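Does Rinsing With Cold Water Make Hair Shinier?
Project report, Cameron Tamihana
May 27, 2020

Natural hair care sites repeat the cold rinse claim so often that it passes for fact. The usual story is that cold water "closes the cuticle." I couldn't find a source for this that wasn't also selling shampoo.

I used 28 locks of untreated brown hair from one supplier, Jarkness. Half got a final rinse at 60 degrees Fahrenheit and half at 98. All were washed with the same Bainbridge unscented shampoo and air dried overnight. Classmates then scored each lock for shine without knowing which rinse it had.
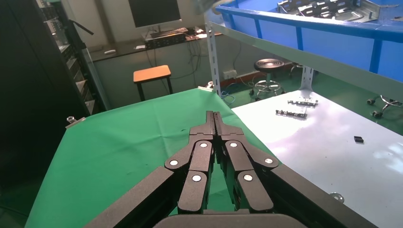
The scores came out nearly even. Warm-rinsed locks won slightly on the first day and lost slightly on the second, and I would not build anything on either result. Two judges changed their own scores when shown the same lock again – a bigger problem than water temperature.

The February pilot did favor cold water, but I knew which locks were which and did the scoring myself. I have left those numbers out.

Cut hair on a clip is not hair on a head. There is no scalp oil, and my locks never saw a brush. A cold rinse might still do something for someone. I would want to see it tested by a person with no bottle to sell, and with a gloss meter in place of tired classmates.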